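Batch cooking thread — freezing a big pot of dhal?

pirneck_pat
Posted April 1, 2019
Doing a load of red lentil dhal for the freezer, using Tharindu Seneviratne's recipe off his blog. He says 400g lentils, 2 tins coconut milk. Does it split when you thaw it? Last lot went grainy and I binned half.

Savchuk
Freeze it without the coconut milk. Stir that in when you reheat. Never had a grainy one since.

mrs_rimmont
Disagree. I freeze mine with it in, always have. Trick is thaw overnight in the fridge and warm it slow. If you blast it in the microwave of course it splits. 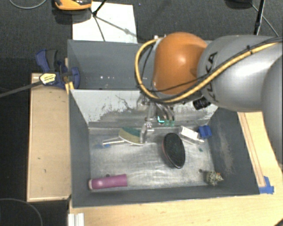 KUKA arm over the grey bin

Savchuk
Overnight is fine if you remember. I dont. Half six, kids starving, it's going in the microwave.

weveo12
Full fat coconut milk or light? Light is mostly water, goes horrible. Also don't add the spinach before freezing, turns to slime.

pirneck_pat
Light... ok that might be it then. Spinach went in as well, oops

mrs_rimmont
There you go. And do the tempering fresh — mustard seeds, curry leaves, bit of garlic in hot oil, tip it over at the end. Frozen tempering tastes of nothing.

weveo12
Not sure about that, mine tastes fine after a month. Curry leaves go a bit limp thats all.

Savchuk
How long do people keep it? I've got a tub in there from September

mrs_rimmont
Bin it!! I go around 12 weeks, tops.

pirneck_pat
Going with full fat, added after. Makes 4 tubs I think. Will report back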